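Estine Support > Household Task Pack > Tickets

Subject: Clear-table routine stalls or drops mug when keys are on the same surface
Product: Lonari arm controller, household task pack
Environment: Simulation (Gedis scene set), then bench
Opened: Dec 7, 2021
Priority: Normal
Status: Open, workaround available

Summary from reporter

We are evaluating whether the clear-table routine can be left to run without a person watching it. The chore is small. Pick up a mug, put it on the counter, pick up the keys, put them in the tray by the door. We ran it in simulation before trying it on the bench arm.

With only the mug on the table, the routine completes. With keys added, it fails often enough that we would not put it in a kitchen. Out of 200 simulated runs with both items, 120 completed. The remaining runs ended in one of three ways:

1. Planner timeout before grasp. Arm holds position, no error shown in the panel.
2. Grasp closes, mug slips on lift.
3. Mug is placed correctly, keys are reported as "not graspable" and skipped. The run is then marked complete in the panel but incomplete in the task log.

Item 3 is the one we care about most. A chore that reports itself finished when half of it is still on the table is worse for us than a chore that stops.

Steps to reproduce

Load the table scene with the mug and the key set. Leave lighting at the scene default. Start clear-table from the open-gripper pose. Do not set a grasp hint. Repeat with a new seed each time.

Expected: both items moved, or a stop with an error.
Actual: see above.

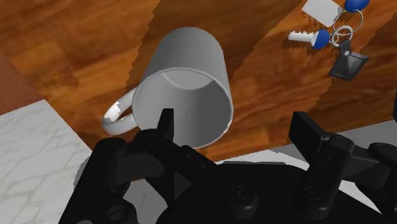

4 min read

Reply 1, support

Thank you for the detail. A few notes on the start state before we get to the logs.

The mug is plain light grey with its opening toward the gripper, and the handle is out to the left. With the fingers open, the left pad overlaps the lower left part of the opening from this view. That overlap alone does not tell us which grasp was selected, so please do not read it as a rim grasp. The grasp type is written to the task log on the line beginning "sel".

There are also dark shadows with stepped edges across the wood. Those come from the shadow resolution in the renderer. The segmenter in your version was tuned on softer shadows and can merge a hard shadow with the object casting it. When that happens with the mug, the estimated body is too wide and the planner looks for a grasp that does not exist. We think this is your item 1.

Please try the following, one change at a time:

a) Raise shadow resolution to "high" in the scene settings and rerun.
b) Turn shadows off and rerun. This is for diagnosis only.
c) Set the grasp hint to "handle", then to "body", and rerun each.
d) Attach the task log for one run of each failure type.

Reply 2, reporter

Results, 30 runs per change, same seeds across all of them.

a) Shadow resolution high: timeouts reduced, not gone.
b) Shadows off: no timeouts. Slips unchanged. Keys unchanged.
c) Hint "handle": more slips. The fingers close on the loop and the mug rotates during lift. Hint "body": fewer slips, and the ones left happen late in the lift.
d) Logs attached, one per type.

Turning shadows off is not a fix for us. Our bench has a window next to it and the real kitchen will have one too.

We then ran the bench arm with the body hint. The mug was fine on every attempt we made that afternoon. The keys were not. The arm came down over the ring, closed, and lifted nothing. The panel said complete.

Reply 3, support

Logs received. Findings by item.

Item 1, timeout. Confirmed as shadow merge. Fixed in the next segmenter build. Until then use high shadow resolution together with the body hint.

Item 2, slip. The "sel" line shows a rim grasp in most of the slipped runs, with grip force at 30 percent. That is the default for thin items and should not be applied to a mug. Set force to 70 percent for this object class. The value is in the object table, not in the task file. A change in the task file will be accepted and ignored, and we have logged that as a separate defect.

Item 3, keys. This is a limit of the routine and not a setting. The grasp model treats each item as one rigid body. A key set is several bodies joined by rings: in your scene there are keys with blue heads, a pale tag and a black fob, all spread out on the wood. The model fits one box around the group and aims for the middle of it. Depending on how the set has landed, the middle may be bare table.

Workaround for item 3: label the fob as its own object and make it the grasp target. The plate is the largest flat part of the fob and the rest of the set should follow when it is lifted. Keep the travel height up so that hanging keys clear the edge of the tray.

The false "complete" is a defect on our side. The panel counts a skipped item as handled. In the meantime, read the result from the task log and do not trigger anything from the panel state.

Reply 4, reporter

Force change applied in the object table. No slips in the next 30 simulated runs. Timeouts still appear now and then at high shadow resolution.

Fob labeling works when the fob is lying flat and clear of the rings. When rings lie over it the routine picks the wrong height and closes above the table. We can live with that if it stops and says so. At present it still reports complete.

For our own records, the state of the chore is: mug yes, keys sometimes, unattended no. We have told the Oda project to leave key pickup out of the August plan and to keep the mug.

Please keep this ticket open until the panel state is corrected.

Reply 5, support

Ticket kept open. Panel state defect linked. The segmenter fix will be posted here when the build is available, and the object table note has been added to the setup page.

One request for the next log: include the wrist force trace for a failed key grasp. If the fingers close to their limit with no load, the routine already has what it needs to report a miss, and we would like to use your trace as the test case.

Attachments: 4
Watchers: Estine support, Oda integration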